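Moving an Office from Landlines to VoIP: Setup Guide

Applies to offices with up to 48 desk phones on a single site. The screens named below are from the Estari hosted phone service, managed through the Larlow admin panel. Other services use different labels, but the order of work is the same.

Before you start

Collect the following before you place any order:

- The most recent bill for each landline, with the account number and the billing address exactly as printed.
- A list of every number you want to keep, including fax and alarm lines.
- The admin login for your router and your network switch.
- The street address and floor for each group of phones. You need this for emergency calling.

Do not cancel the old lines. A number on a canceled line can be lost, and getting it back may not be possible. The old carrier closes each line when the number moves.

Step 1. Check the internet connection

One call with the standard G.711 codec uses close to 100 kbps in each direction once packet overhead is added. Multiply by the largest number of calls you expect at the same time, then leave room for other traffic. Upload speed is the usual limit.

Run a speed test from a wired computer while the office is busy. Look at three values: upload speed, jitter and packet loss. Jitter should stay under 30 ms and packet loss under 1 percent. If either is higher, fix the connection first. New phones will not hide a bad line.

Repeat the test at another time of day. Cable connections in particular can slow down in the late afternoon.

Step 2. Prepare the network

Put the phones on their own VLAN. In this guide the voice VLAN is 300 and the office data VLAN is 5. Any free IDs will work, but write them down.

On the switch, set each desk port to carry VLAN 5 untagged and VLAN 300 tagged. A computer plugged into the back of a phone then stays on the data network. Turn on LLDP-MED so that the phones learn the voice VLAN without being set by hand.

On the router:

- Turn off SIP ALG. It rewrites call setup packets and is a common cause of one-way audio.
- Mark voice traffic as DSCP 46 and give it the top queue.
- Limit the upload rate in the router to slightly less than the measured upload speed. Otherwise packets wait in the modem, where your queue settings have no effect.

Step 3. Power the phones

A PoE switch is the simplest choice. Add up the power draw of all the phones and compare it with the total PoE budget of the switch, which is often lower than the number of ports suggests. Put the switch, router and modem on the same battery backup. Unlike many older landlines, VoIP phones stop working when local power is lost.

Step 4. Add the phones in the admin panel

Open Devices, then Add. Enter the MAC address from the label under the phone and pick the model. Assign an extension. Three-digit extensions starting at 800 are used here – avoid any that begin with 9, as they can clash with emergency dialing or an outside-line prefix.

Plug in the phone and wait. It will download its settings and may restart more than once. If it stays on the startup screen, check that the port is passing VLAN 300 and that the DHCP scope for that VLAN has free addresses.

Set the emergency address for each extension before the phone is given to anyone.

Step 5. Test with temporary numbers

Use temporary numbers until the old ones have moved. Make these calls from at least two phones:

- Extension to extension.
- Out to a cell phone, then in from the same cell phone.
- A call left on hold for several minutes, then picked up again.
- A transfer to a third phone.

If calls drop after a fixed interval, look at the UDP timeout on the router and raise it. If only one side can be heard, check SIP ALG again. Some routers turn it back on after a firmware update.
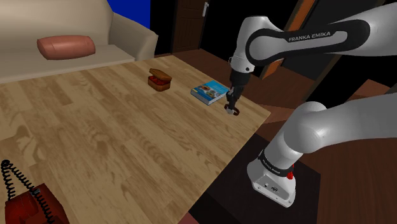
Step 6. Move the numbers

Submit the port request with the account details copied from the bill. A small mismatch, such as "Street" for "St.", can be enough for a rejection. Ask for a midweek date. Wednesday leaves two working days to deal with problems.

On the day, keep both systems plugged in. Call each number from outside until it rings on the new phones, then check caller ID on an outgoing call. Alarm and elevator lines should be moved last, and only after the company that monitors them has confirmed that its equipment works over VoIP.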